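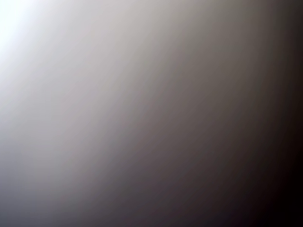
Friday. Second pass on the Onevano news tapes, the 1987 box. We want the point where each bulletin item starts and stops, so that a correction read on air can be matched to the item it corrects. Sketus finds most of the cuts between studio and film without help. It has trouble with slow fades. A smooth run of tone with no hard boundary in it, white in the upper left corner and nearly black by the right side, gives the detector nothing to hold on to, and it either skips the fade or calls two cuts inside it. Left the threshold where Grímur had it and marked the fades by hand.

Item 1639 is the one Po-yen asked about. The newsreader says the council "has withdrawn" the housing plan. The correction two bulletins later says "has delayed". It is short, read over the weather card, and has no caption, so it was never logged as a correction. I have logged it now and linked both ends. Garba thinks the paper log for that week is in the Dal Bello boxes. Not checked.

Fades by hand is slow work but the count of wrong cuts has dropped enough that I will finish the box this way.
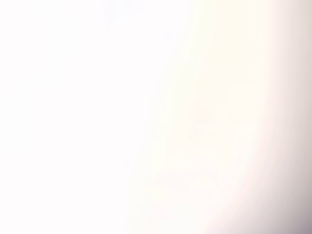
White, going to cream toward the right.

Complaint letters. Bereket scanned 300 of them from the Zoma radio side and the text recognition is usable, apart from the carbon copies. Main problem is sorting. People write in about one item and then bring up three others, and the old form only has room for one. Agreed with Bereket that a letter gets one record per item complained about, all with the same letter number. Nikola wants the outcome field kept to four values: upheld, partly upheld, dismissed, no record. I would like a fifth for "settled by the station", since a good number never went to a ruling. Left it open. For now these go in as "no record" with a note, and I can search the notes later.

Also changed: broadcast time is now the time the item went out, where before it was the start of the bulletin. Old records still carry bulletin time. Do not compare the two until I have run the fix.
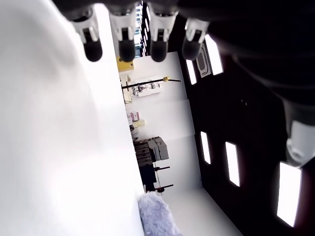

Fingers at top, white tabletop to the left, light panels to the right.

To do
- run the time fix on the Onevano records, then spot check
- ask Garba for the Dal Bello shelf list
- fifth outcome value, ask Nikola again
- carbon copies: rescan a few in gray and see if the text improves
- Grímur has the spare tape deck until the end of December

Stopped at the end of reel 2. The third item on it has no sound on the left channel.

Contact the notebook editors | Copyright Broadcast Records Workshop | Back to top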